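Home Classes Shop FAQ Contact

Frequently asked questions

I get asked the same things most weeks, usually by people who've just signed up for a sourdough class and are lying awake worrying about it. So I've put my answers in one place. If yours isn't covered, drop me a line and I'll add it.
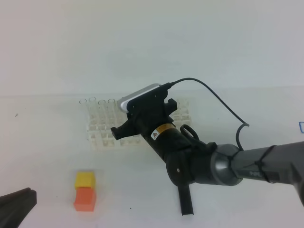

Prorstead, 3rd July

I've gone through the whole page again before the summer classes start. The answers on flour and on gift vouchers are new, the rest has had a tidy.

Do I need to have baked bread before?

No! Plenty of people come who've never baked anything that didn't start with a packet. If you have baked before, you might have to unlearn a bit of kneading, as my dough is mostly folded and left alone. That's about as technical as the morning gets.

How many people are in a class?

Four. I tried six once and spent the whole day apologising and squeezing past people with hot trays. Four means I can get my hands in everyone's dough and tell you what I'm feeling, which you can't get from a video.

Can you keep a starter alive if you hardly ever bake?

Yes, and please stop feeling guilty about it. Mine lives in the fridge and gets fed when I remember. If there's grey liquid on top, pour it off or stir it in, I do either. Feed it, leave it somewhere warm, feed it again the next day and it should be bubbling nicely. Pink or orange streaks are a different matter – bin it, wash the jar and start over.

My starter is called Jerna, by the way. She's had that name since my first proper batch and I've stopped explaining it.

Which flour should I buy?

Strong white bread flour to begin with, any supermarket's own. Add a spoonful or two of rye to the starter if you can get hold of it, it does seem to perk things up. I'd leave the wholemeal until you've made a few white loaves you're happy with. It drinks more water and ferments faster, and you'll blame yourself when it goes wrong. 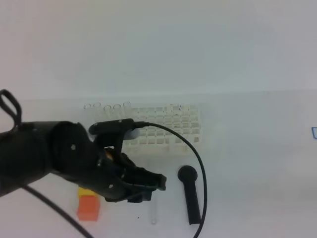 Heritage flours are lovely but they're a bit weak, and they cost a lot more to throw in the bin. Save them for when you know what your dough ought to feel like.

Why is my loaf flat?

Most often it's had too long or not long enough, which I know is an annoying answer. Cut it open. If there are a few big caves near the top and it's tight and gummy everywhere else, it needed more time. If the holes are all small and the loaf spread like a pancake when you tipped it out, it had too much.

My kitchen is cold in winter, and from November onwards I add a good few hours to everything. A recipe written by someone in a warm flat is no use to me at all then. Watch the dough and ignore the clock (easier said than done when you want to go to bed).

Do I have to weigh everything?

I'm afraid so, at least at first. Cups of flour vary wildly depending on how hard you scoop. For the small class loaf we use 300 grams of flour, and you can double it at home once you've got the hang of it. Any cheap digital scales will do, just have spare batteries in the drawer.

What about a Dutch oven?

Handy, though I baked without one for years. An upturned roasting tin over a heavy baking tray works well enough, with a splash of water underneath for steam. Mind your wrists.

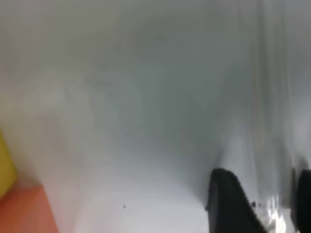

If you do have a lidded pot, take the lid off after the first 20 minutes or so and let the crust get properly dark. Most people take their bread out too early. I always want it browner than they do.

Can I bring a child?

Twelve and over, with an adult who's also booked. Younger ones get bored during the long rests, and so would I in their shoes.

I can't eat wheat. Can I still come?

Sorry, no. There's flour in the air and on every surface by ten o'clock, and I can't make it safe for you. Rongrong Su teaches gluten-free baking in Zaser and I've sent several people her way who came back very pleased.

What do I take home?

A loaf you've shaped and baked, a second one in a basket to bake the next morning, and a jar of Jerna. Bring a bag with a flat bottom!

What if I have to cancel?

Let me know three days before and I'll move you to another date, no fuss. After that I can only move you if somebody takes your place. You're welcome to send a friend instead.
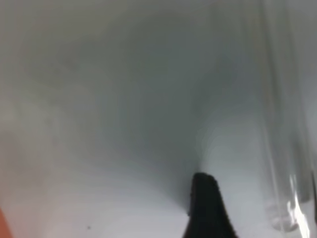
Do you sell gift vouchers?

I do now. They last a year and they're good for any class. Jahui isn't how you spell it, so if you're emailing about one, the person who looks after bookings is Jiahui Hao, and she'll answer quicker than I will.

Can I freeze sourdough?

Of course. Let it cool right down, slice it, bag it up and toast it straight from the freezer. Half of what I bake goes that way.

More questions? Use the contact form and I'll get back to you when the oven's off.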